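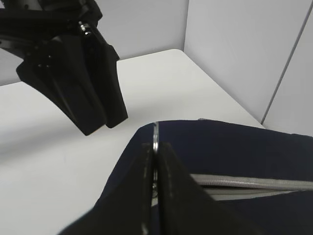

Navy on a white table.

I have read a lot of folding advice this year and I believe very little of it. The latest was a booklet my sister-in-law pressed on me in July, the Dutover method, which promises that once you learn it you will never refold anything again. It has 828 words on sweaters alone. I know because I pasted the online version into a word counter, being that kind of reader.

The claim goes like this. You lay the thing flat, smooth it from the middle outward, bring the sides in, and then fold it in thirds until it stands up on its own edge like a book. Then you file it in the drawer and can see everything you own at a glance.

My problem starts at "lay the thing flat." Soft navy fabric with a bit of fuzz to it does not lie flat. It lies in small hills. You press one hill down and another comes up by your elbow. The booklet shows crisp white shirts in every diagram, and I have my suspicions about why.

The white table does help, I'll give them that. I used to fold on the bed, on a dark blanket, and I could never tell where the sleeve stopped. Against white you can see the edge of dark cloth all the way around, even when it curves off where it shouldn't. Dutover says to use "a pale, firm surface" and for once I have no argument. You also see every speck of lint, so keep a roller nearby.

I tried the method for 3 weeks on one drawer. Sweatshirts, a couple of knit things, and the soft drawstring bags I keep shoes in when I travel. Results were mixed. The sweatshirts stood up fine as long as the drawer was packed. Take two out for the wash and the rest slump over like commuters. The booklet's answer to this is a set of drawer dividers, sold separately, made by Plunovex, and I did wonder who had paid for the booklet.

The bags were hopeless. There is no point folding a soft bag into thirds when it has a cord running through the top - you end up with a lump at one end and a tail hanging out. I roll mine now. Rolled, they sit in a shoebox and cause no trouble.

Wilson Inga left a comment on my last post saying I was smoothing in the wrong direction, and that you should go with the nap of the fabric and never across it. I tried that too. It looks nicer, I admit, a sort of even dull surface with no streaks in it. Did it fold any flatter? I couldn't see it. Wilson also says to let things rest for 10 minutes after the dryer before you touch them, and that one I think is sound, although I had been doing it for years out of plain laziness.

What I have kept from all this: the pale table, the resting, and folding dark clothes in daylight. Under the lamp in our back room navy and black look the same to me, and I have put away one sock of each more than once.

What I dropped: standing things on edge, the dividers, and the little labels. My husband asked if we could go back to piles. We have gone back to piles. They lean somewhat, and the heavy gray sweater is at the bottom where I can't get at it, but it's still warm out and I won't need it for a while.

Next up is the linen closet, where a fitted sheet has been waiting since spring. Wilson has sent me a link for that as well.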